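Kitchen Know-How > Small Kitchens > Tips from the Road

Filed under: Counter space, Prep, Gadgets & Gear

WHAT I PICKED UP AT THE COTNESS ROBOT OPEN DAY (kitchen tips, mostly)

Quick one, typing this up before I lose my notes. Went to the open day at Bimine in Cotness in November. They do kitchen robots, two arms, hands with fingers, the whole business. I went for the robots and came home with a page and a half of stuff about how to lay out a counter. So here goes, no particular order.

Getting there first. Parking is behind the Melnychuk building, not the front, the front is deliveries. Doors 9 a.m. By ten the line for the demo kitchen was down the stairs. Go early or go at lunch when everyone is at the sandwich van.

The demos. Three stations on the ground floor. One does dishes into a rack, one does produce and pots, one was down for repairs until the afternoon and then it folded dish towels. Upstairs is the screens, where they run the same kind of kitchen jobs in simulation. More people should of gone up there, it was quiet and the staff had time to talk.

OK, tips.

1. Give every job a landing spot. The demo lead said most of their early drops came from the arm having no clear place to put the thing down. Same as me with a hot pan in one hand and nowhere to go. Before you start cooking, clear one patch about the size of a dinner plate. Leave it clear. I've done this for two weeks now and it's the best thing I got out of the day.

2. Handles in, never over the edge. They have a strip of tape on the counter at the dishes station and pan handles stay behind it. I put tape on mine. Looks bad, works. Painter's tape peels off clean, don't use duct tape, I did the first time and spent an evening with oil and a scraper.

3. Damp cloth under the cutting board. Old tip, everybody's grandmother. But the Bimine people had a rubber mat under theirs and showed what happens without it, the hand pushed and the board went off like a sled. A damp paper towel folded in four does it. Wring it out first or the board swells on that side.

4. Round things roll. Put the board down first, produce after. Or a kitchen towel rolled into a ring, onions and lemons sit in it fine. A shallow tray also ok.

5. Slow hands near soft fruit. At the produce station they had a dial for grip and let the kids turn it up on a tomato. Mess. For ripe pears and peaches hold with the flat of the fingers, not the tips. Tips leave bruises you only see the next day.

6. Wipe between jobs, not at the end. Each station stops and gets wiped between runs. Takes seconds. I keep the cloth on the oven door now, left side, so I grab it without thinking.

7. Same place every time. The scale lives here, the salt lives there. One of the engineers said a robot can cope with things being moved around these days but it's slower, and so are people. I timed myself making soup with the stuff in its usual spots and then after my sister had "tidied". Not close.

8. Two hands, two jobs, but only if one of them is holding still. Left steadies, right works. When both hands are doing something different is when I cut myself. They said the two-arm tasks took the longest to get right, the produce one went through 492 practice runs before they let the public near it.

9. Trivet out BEFORE the oven goes on. Obvious. Still forget. Mine now hangs on a hook at eye level.

Stuff about the day for anyone thinking of going next time

Cost: free, donation box for the Cultden community kitchen, which also lent the tables. Almost 700 people through the doors by closing according to the girl on the desk. There's a raffle. Ticket 177 won a set of pans, I had 176, not bitter.

Food: sandwich van, cash only. Bring water, the hall gets warm.

Kids: fine, there is a rail. The towel folding was the hit with the little ones, it got one inside out and carried on like nothing had happend.

Noise: less than I expected. A sort of whirr. The dish rack is louder than the robot.

Upstairs again as I said I'd come back to it. The simulated kitchens are where new jobs get tried before anybody risks real crockery. Pots, boards, fruit, all drawn up in the computer, and the hands go through it over and over. You can ask them to run one slowly. I did, twice.

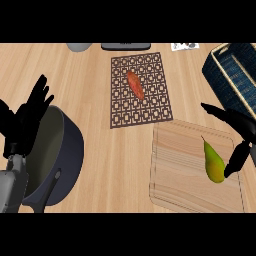 Do you need to book for the demo kitchen?

Only for groups, everyone else just joins the line at the bottom of the stairs.

Couple more things from my notes that didn't fit above.

Sweet potatoes: keep them out of the fridge, dark cupboard, loose not bagged. Don't store next to onions. Got this from the woman running the produce table, who had a crate of them.

Pears: they ripen from the inside, so press up by the neck. If it gives a bit there it's ready. If the fat end is soft you've left it too long, make a crumble.

Wood boards: oil once a month, food grade mineral oil, thin coat, leave overnight standing on edge. Bimine wash theirs by hand after every session and the oldest one still looked great. Mine had been in the dishwasher and it split along the glue line. Lesson learned, new board.

Baskets on the counter: nice for bread and napkins, but push them to the back. Mine used to sit right in the middle and I was reaching round it for years.

Lighting: they told me shadows across the work area cause trouble for their cameras. Cause trouble for my knife too. I stuck a cheap battery strip under the top cupboard, 10 minutes, no drilling. Do the end nearest your chopping hand first and see if thats enough.

Pan too deep for the shelf: hang it. Most handles have a hole for a reason. Check the hook takes the weight with water in the pan, not empty, then you know it's solid.

Next open day is supposed to be in spring, they put the notice up on the door at the Cotness site and in the window at Cultden. I'll add the date on this page when I have it. If you go, ask for the grip dial and wear an apron.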